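Skoreo two-arm drinks kit, worth it for a small bar?
Board: Kits and Services
Replies: 6

tallow_pete
Anyone here running the Skoreo? Quote came in at 3,248 for the software and grippers, arms are extra. Harkwood wants to rent me the lot by the month instead. Need mocktails for a lobby counter, nothing fancy. December opening so kinda short on time.

Seema Vishwakarma
We had the Skoreo setup for 3 months. Good on bottles. Really good. Slow between moves. Long white table, both arms out front, supplies along the back. The pointed fingers get in low next to a bottle without swinging wide, that was the part I liked.

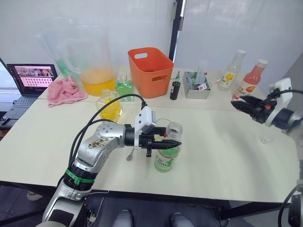

Re: worth it for a small bar?

grommet88
Counterpoint. Pointed fingers are fine for a demo, lousy for wet glass. We went Naltari with the soft pads and never looked back. Also thats a lot of clutter for one drink? Basket, tray, pitcher, laptop. My counter is half that deep.

tallow_pete
Depth is my problem too. Can you run it with one arm?

Seema Vishwakarma
You can but why. Second arm is what you're paying for. And grommet, the tips on ours were ridged, slipping wasn't our issue. Teaching it a new recipe was. Took me 2 evenings for each one and support only answered in the mornings.

grommet88
Ridged, ok. Still wouldn't trust it with a full glass. Let's see it holding somthing that isn't plastic.

Re: holding glass

Square bottle, yellow liquid in it, drinking glass sitting upright on top. Left gripper closed on the bottle from the side, right one open and waiting.

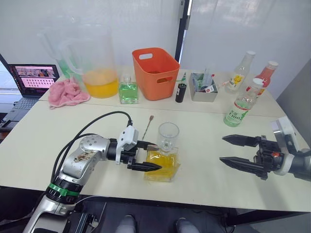

Seema Vishwakarma

Glass enough? Stacking is a setup thing you have to teach it, doesn't come in the box. Square bottles are way easier than round ones btw. If your syrups are in round bottles budget extra time.

chantha_fan
Used Chantharasri for the install, not Skoreo direct. Cheaper, and they came back when an arm needed re-leveling. I'd skip the Harkwood rental, read the part about spare fingers before you sign anything.

grommet88
Fair, nice grip. I'd still want pads on it. Agree to disagree.

tallow_pete
Ok, leaning Skoreo with the Chantharasri install. Seema, are your recipe files something you could share? Will measure the counter tonight and post the depth.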